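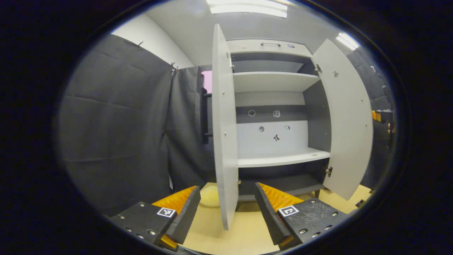

The soft pads are better on thin handles, but they get tired too early, according to the engineer at Biltier who ran the comparison in April. She tested two hand-held grippers, one from Prorkomia and one from Winitz, and did 200 door openings with each.

"With the Prorkomia fingers I had 6 slips," she told me. "With Winitz it was 64. I expected a difference, but this was too big, so I repeated the whole series with new pads."

The second series gave her almost the same result. She thinks the ridges on the pad matter more than the force of the hand. "A cabinet handle is slim and it is smooth. If the ridge is across, it holds. If the ridge is along, the handle is walking out -- slowly, but it walks."

I asked her about the wide-angle lens, which some users do not like. She does not share this opinion. "When both doors are open, I want to see both doors. The picture is bent, yes. The controller can live with it."

What she likes less is the marker on each finger. In weak light the Phan software loses it, and then the finger width must be estimated. She has now 1566 recordings in total, and she is checking them one by one before the arm tests begin.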